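How to Wash a Quilted Coat at Home (and Keep It Fluffy!)

Posted by Adoración Cuesta, August 2024

I put off washing quilted things for years because I was sure they'd come out flat and lumpy. They don't have to! Once you've done one coat you'll want to do every padded thing in the closet, and summer is a great time for it.

Before you start

Read the care tag first. If it says dry clean only, believe it. Otherwise empty the pockets, close every zipper and turn the coat inside out. Rub a little liquid detergent into the collar and cuffs (that's where the grime lives) and leave it for 20 minutes.
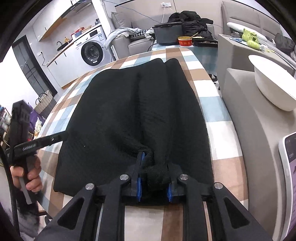 Washing

Use cold water, the gentle cycle and the lowest spin your machine has. Go easy on the detergent, about half of what you'd use for a normal load, and skip fabric softener completely. Then run the rinse 2 times. I know it feels like overkill, but soap left in the filling makes it clump, and the second rinse makes such a difference!

Lift the coat out with both arms underneath it. Wet filling is heavy and can pull at the stitching. Press the water out with a towel, and please don't wring it.
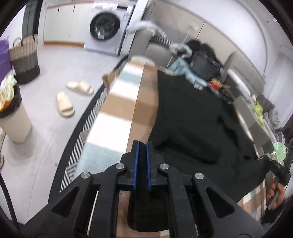
Drying

Tumble on low with 3 clean tennis balls. Stop every so often, take the coat out and break up any clumps with your fingers, working along the seams. No dryer? Lay it flat on a rack, turn it morning and night, and give it a good shake each time. Air drying can take a couple of days, so be patient with the thick parts around the collar.

Putting it away

Make sure it's dry all the way through before it goes in the closet. Hang it on a wide hanger or fold it loosely in a cotton bag. I stopped using vacuum bags after one January when my favorite coat came out like a pancake and needed another whole round in the dryer.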